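Submitting a School Entry to the Witadley Student Essay and Poster Contest

Last updated 4 Sep 2019

These instructions are for teachers and school office staff who enter student work on behalf of a class. Parents entering a single child should use the family form, which has its own instructions. Entries are open to students in grades 3 through 12. Each school may send up to 49 entries across both categories.

Before you start

You need a school account on the Rostix entry site. If your school took part last year, the account is still active and the password can be reset from the sign-in page. New schools should allow two working days for an account to be approved. You also need a signed consent form for each student and the school's mailing address as it should appear on certificates.

Step 1. Check the work against the limits

Essays may not be longer than 3,000 words, including the title and any notes. Text in a language other than English must come with a translation, and the translation does not count toward the limit. Posters must be on a single flat sheet, no larger than 18 by 24 inches. Collage is accepted if all parts are glued down. Glitter, loose beads and battery-powered lights are not accepted.

Group work is allowed in the poster category only, with a maximum of four students per poster.

Step 2. Register each entry

Sign in and select Add Entry. Fill in the student's first name, last initial, grade and category. Do not enter a full last name in the title field, as titles are shown to the judges. When you save, the site gives the entry a code. Write the code in pencil on the back of the poster, or in the top right corner of the first page of the essay. The student's name must not appear anywhere on the work itself.

If you save an entry in the wrong category, delete it and add it again. The category cannot be edited.

Step 3. Pack the paper copies

Essays go in one large envelope per grade, unfolded, with the pages of each essay stapled once at the top left. Put the consent forms in a separate envelope marked CONSENT. Posters may be rolled in a tube or sent flat between two sheets of cardboard. Print the packing list from the Rostix site and place it on top. 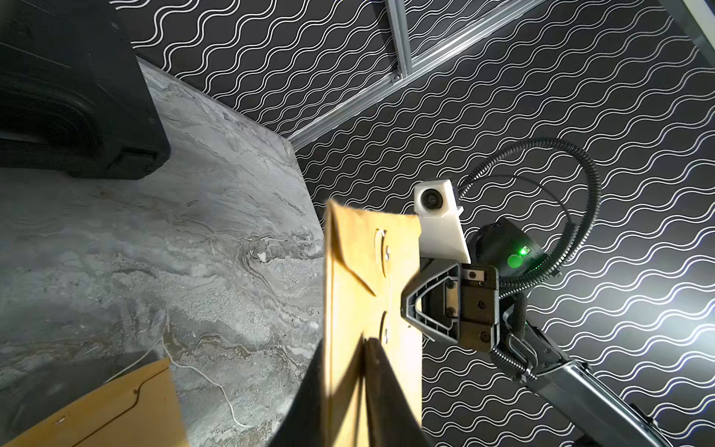

Step 4. Send or deliver the package

Mail packages to Witadley Contest Office, Box 509, using the label that prints with the packing list. Packages must arrive by 4:00 p.m. on the closing date shown in your account. A postmark is not enough.

Packages may also be left at the front desk of the Chong Building, Room 58, during office hours. Ask for a receipt. The receipt number goes in the Delivery field of your account, and the status of your entries changes from Registered to Sent.

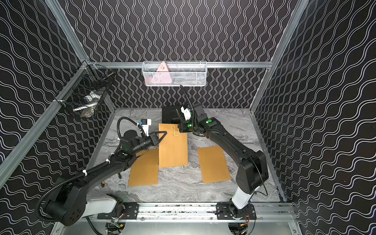
Allow five working days after delivery for the status to change to Received. If it has not changed by then, write to Herman Wuisan at the contest office and include the receipt or tracking number.

Step 5. After judging

Results are posted in your account first and on the public page one week later. Certificates are mailed to the school. Posters are returned only if Return Work was selected at registration; essays are not returned.

Questions about translated essays should go to Sugeng Pelupessy, language coordinator. Please put the entry code in the subject line.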